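Meal kits, month two

I signed up for Sedatar in December, mostly to stop an argument in my own house about who was cooking. The pitch is familiar by now. Pick your dinners on a website, a box lands on the step, and you cook "restaurant food" in thirty minutes with no waste. I had doubts about every part of that sentence and I still have most of them.

Start with the price. The first box was 55 dollars with the new customer discount, and I'll admit it felt like a fair deal. The second was 60, which I had agreed to somewhere in the small print. What I had not noticed was that delivery is separate, and that two of the seven recipes I liked best were "premium" and carried a surcharge. My regular store sells the same chicken thighs. I checked.

Then the time. Thirty minutes is possible if you don't count washing the vegetables, finding the peeler, or reading step four twice because it tells you to add the sauce you were supposed to make in step two. My Erdem-style lentils (their name for it, and I can't find anyone outside the company who uses it) took me close to an hour. They were good. They were also lentils, an onion and a lemon, and I could have managed that from a can.

The waste claim bothers me most. Yes, I threw out less food. I did not end up with half a bunch of cilantro turning to soup in the drawer. But one tablespoon of soy sauce came in its own little bottle, the butter came in its own little tub, and the ice packs are now taking up a whole shelf of the freezer. The website says to cut them open and pour the gel in the trash. So that's where it goes, and I'm not sure why I'm supposed to feel better about it than I did about the cilantro.

I tried asking. Customer service gave me a ticket number, 3623, and a reply at 7 in the morning that thanked me for caring about the planet and linked to a page I had already read. The page talks about a liner made by a company called Nukwood that "returns to nature." It doesn't say how long that takes, or whether my backyard counts as nature.
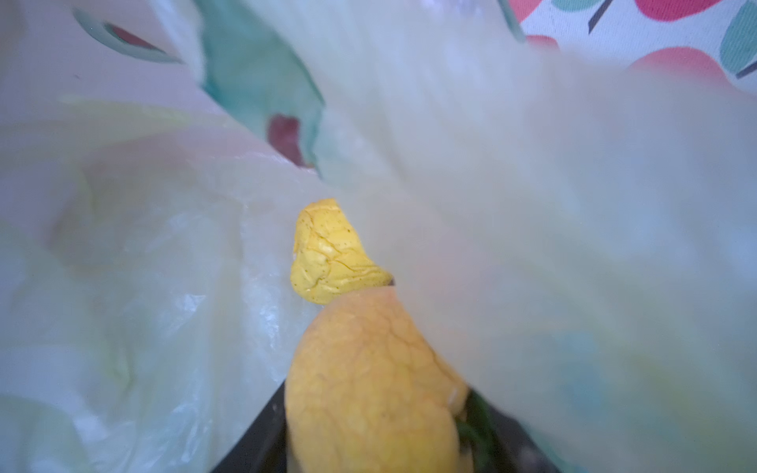 A friend swears by Enby, the cheaper one, where they leave out the spices and oil and assume you own some. That makes more sense to me — who is cooking at home without salt? But when I priced it for the two of us, the gap was smaller than she said, and the menu was pasta, pasta, a different pasta and tacos.

What I did get out of it is a stack of recipe cards. I've cooked four of them again from ordinary groceries and couldn't taste a difference. The cards are free on the website too, by the way, even if you don't subscribe, though you have to scroll past a lot of smiling families to get to them.

I've paused the account. You can't cancel from the app, only pause, and the pause runs out by itself after a few weeks. I've put a reminder on my phone to go in and do it again.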